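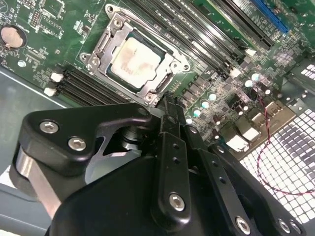 Cinberg, May

Building and Launching Small Software Products
Handout for session 5: Pricing your first paid version
Jarrah Treloar

Bring this on Thursday, along with whatever price you wrote on your index card last time. If you have changed your mind since then, bring the old number too. I collect them.

Where we left off

Last session ended with most of the room agreeing that users are wonderful and should be listened to. Today we ask them for money, and the mood will shift a little. The reading was the first two chapters of the Vandenberghe packet. If you only read the first chapter, you have the theory and none of the spreadsheets, and you will probably be happier than the rest of us until the exercise starts.

1. What a price does

A price pays you. Students remember this part. It also tells a stranger what sort of thing they are looking at before they have read a word of your feature list. A scheduling tool at two dollars a month says hobby. The same tool at a hundred dollars a month says there is a phone number somewhere and a person who picks it up. If you charge the second price, please own a phone.

A price also picks your customers for you. Very cheap software tends to attract people who were undecided, and undecided people write long emails. Budget for the emails.

2. The three usual ways to arrive at a number

Cost plus. Add up what it costs to run the thing, add a margin, stop. Fine for sandwiches. With software the cost of one more customer is often close to nothing, so the method gives you a price close to nothing and a founder who is moving back in with their parents.

Copying. Look at the competition and go slightly lower. Popular and quick, and it assumes the competition knew what it was doing. They may have copied it from somebody as well. Follow the chain back far enough and you reach a person guessing on a train.

Value. Find out what the problem costs the customer now, and charge a portion of that. This is the one we will practice. It requires talking to people, which is why it comes third on everybody's list.

3. Case: Ungate

Ungate is an app that lets small apartment buildings open the parking gate from a phone. The team launched it free, with a paid version "coming soon." Soon took most of a year. By then the free users had come to think of the app as something like weather, and the announcement of a monthly fee was received the way you would receive a bill for rain.

Points to note down:

The people opening the gate were never the people with a budget. The building manager was. The team had spent its entire launch talking to drivers.

Managers were already paying a locksmith every time a remote went missing. That was the real competitor, and he did not have a website.

When the team finally priced per building and left the drivers alone, the complaints dropped off. So did the compliments, but the invoices got paid.

Question to think about before class: what could the team have said on launch day that would have made the later price less of a shock? One sentence, please. Last year I got a manifesto.

4. Case: Diva

Diva is a practice log for singing teachers and their students. It had the opposite trouble. There were 5 plans at launch, each with its own name taken from opera, and no customer could say which one they were on. One teacher had bought both of the middle ones to be safe.

The founder cut the list to 2 plans, Solo and Studio. Nothing else in the product changed that month. Support mail about billing went from a daily event to an occasional one, and the founder reports that she now sometimes eats lunch.

Watch out for the lesson people like to take from this one, that fewer plans always sell better. All we know is that these plans were confusing and the new ones were less so. One case is one case, even when it has a nice ending.

5. Things to avoid

Lifetime deals, unless you have a firm idea whose lifetime is meant.

Discounts that never end. After the third "final" sale, the sale price is the price and the other number is decoration.

Hiding the price behind a "contact us" button when you have no sales staff. The person they contact is you, at 11 p.m., in your socks.

Apologizing for the price in the sentence that announces it. Read your pricing page out loud. If you hear "just" or "only" more than once, take them out and read it again.

6. In-class exercise

Work in pairs. One of you is the seller, the other is a customer with a real problem and a limited supply of patience. The seller may ask questions for the first half and may not mention any features. Then name a price and stop talking. The silence afterward is the hard part, and it is most of the grade.

Swap roles and do it again. Write down both prices and the first thing the customer said on hearing them, word for word, including the rude ones.

For next session

Finish the Vandenberghe packet, spreadsheets included. Rewrite your pricing page so that it fits on a single phone screen. We move on to refunds, so come rested.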